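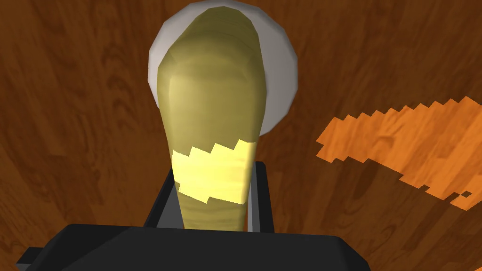
Weekend Host, Cirura Community Kitchen
Part time, Grunville
Apply by 10th January

We're looking for a friendly, steady person to welcome people to our weekend suppers in Grunville, starting in April. Cirura has been serving a shared meal to anyone who walks in the door for a good few years now, and our longtime host, Marlene Sutherland, is moving closer to her grandchildren. We'll miss her terribly (and her lemon bars), but she has promised to stay long enough to show the new person how everything goes.

You'd be the first face our guests see. Some come for the food, some come for the company, and quite a few come early and stay until we turn the lights off. You'd greet them, find them a seat, introduce the shy ones to the talkative ones, and keep an eye on how the evening is going. There's a little paperwork too, mostly the sign-in book and a short note to the kitchen about allergies.
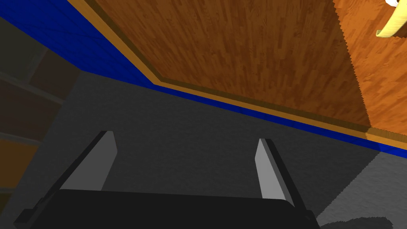
We usually seat around 40 people a night, more when the weather is bad. Shifts run Saturday and Sunday from midafternoon until cleanup is done, and you get your own supper, of course! The pay is the same as for our kitchen staff, and Edileuza will go over it with you when you talk.

You don't need restaurant experience. Maybe you've run a church potluck, waited tables in college or raised a big noisy family. A second language would be wonderful, Spanish or Portuguese especially. You should be comfortable on your feet and able to help move folding chairs.

To apply, write a page or so about yourself and send it with 2 references to Edileuza Leite, Cirura Community Kitchen, 1443 Arska Street, Grunville, or drop it off at the side door any weekday morning. Handwritten is fine. If you'd like to come and eat with us first, please do, and ask Marlene anything you like.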